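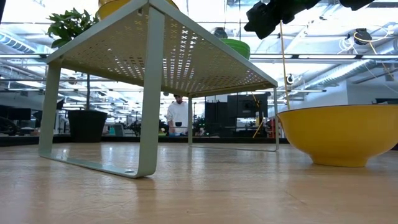 Two-finger vs. three-finger gripper for bowls and shelf work

Home Forums Grippers & Tooling New posts
Search this forum...

mudwood_tri
21 February 2019
Trying both grippers on the same arm this week. Job is bowls on and off a green metal riser, plus the big yellow one that sits on the table. The Hendier two-finger gets the flared rim fine. The Nyarko three-finger wants more room than I have beside the riser leg. Anyone run either one near a shelf?

zkinyua
Two-finger. We did 40 picks with each in September and the three-finger hit the shelf 12 times.

Rosalinda S
Disagree. That's approach angle. Come in steeper and the three-finger holds a glossy bowl much better – two fingers let it swing.

zkinyua
Steeper doesn't help if the bowl is under the shelf.

Rosalinda S
His aren't. One is on top and one is out on the table.

charito_q
What camera? Those punched holes in the top panel would give my depth camera fits with light coming through them.

mudwood_tri
Fixed one, Cemura. Haven't checked the depth on the panel yet. Will try the steeper approach first and post the numbers.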